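Sokthorpe Manipulation Laboratory
Shared Notebook, Perception and Planning
Entry: tidy-up task, segmentation and grasp labeling

The purpose of this entry is to record the state of the labeling pipeline before the Travska branch is merged. The household set now stands at 621 episodes, of which 300 have been reviewed by hand. All are toy collection tasks into an open cardboard box on a printed play mat.

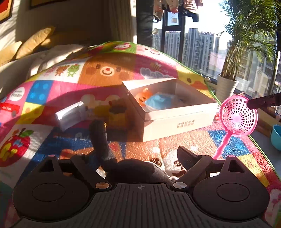
Entered by Heike Grube, Perception Software
7/15/21
Reviewed by Kavinda Weerasinghe

The principal fault remains the mat. The instance segmenter proposes objects on the printed faces, in particular the large bear and the yellow duck, and assigns them confidence comparable to that of real toys. Raising the threshold removes these proposals but also loses the strainer whenever it is seen edge-on. The threshold has therefore been returned to its former value.

A planarity check has been added after segmentation. Any mask whose points lie within 3 mm of the fitted floor plane is rejected. On the reviewed episodes this discarded 2,202 masks. Ms. Sultana inspected a sample and found that flat packets on the mat were being discarded as well. The check is to be disabled for masks that overlap a fingertip.

Hard sunlight is a separate matter. Shadow edges across the mat split single prints into several regions, and the box interior is divided into a bright part and a dark part. The container fit now uses the rim only.

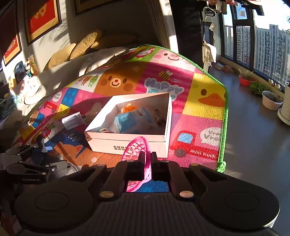

Grasp labels on perforated parts are still unreliable. Depth passes through the holes of the pink basket and the estimated contact point falls behind it, at times on the front wall of the box. Mr. Miah proposes closing the mask before sampling depth and taking the contact from the rim. A first version is in the Travska branch, without tests.

Outstanding:
Rerun the planarity check with the fingertip exception (Sultana).
Unit tests for mask closing (Miah).
Confirm that the Lachance exporter retains rejected masks. The present build appears to drop them silently.
Time offset between left and right streams: see Ms. Rathnayake's entry under Temomley.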